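2024-02-13 — bench notes, tape machine

Spent the morning on the old Koster two-track that Rania Ouazzani wants for her record. She's set on printing the vocals to tape before anything gets mixed, and after hearing the demos I'm with her! The songs are mostly just her and a nylon-string guitar, with a harmonium creeping in on the slow ones, and the digital takes come across a bit hard on the loud notes.

Cleaned the heads and guides first, then demagnetized. The left channel was still down 2 dB at the top end compared to the right. I nudged azimuth until the tones lined up, played the Skindthorpe reel again (the one we always use, second shelf) and it came up nicely. Left the bias where it was. I'd like to try it hotter but not with her session coming up.

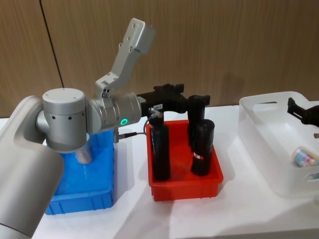 Pinch roller is getting shiny. It'll do for this record but I want a spare in the drawer before October, when the choir people come back and run the thing all day long. Also the right meter sticks when it's cold — tap it, it frees up.

Ran her song "Nimbridge" through as a test, 56 seconds of the chorus, once at each speed. The fast one is cleaner. The slow one has a lump in the low end that makes the guitar sound twice the size, and I kept going back to it, so I bounced both and she can pick. If she goes slow, watch the hiss on the spoken intro. A small lift at 3000 on the way in and the same amount down on the way out helped a little (didn't write down the Q, sorry, it's the wide setting).

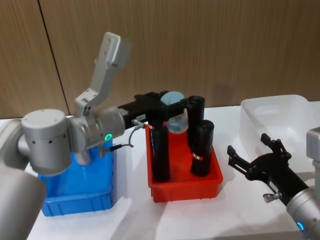 Rever is the working title for the whole album now, so please relabel the session folder and the reel boxes to match. Box 335 has the harmonium takes. The pencil on the spine says "gtr" and that's wrong.

Still to do: splice leader onto the second reel, find the good headphones, ask Rania if she wants the count-in left on track four. I love it in there, you hear her laugh right before the first chord, but it's her call.

4 comments · 11 shares

We use cookies to remember your settings. Accept | Manage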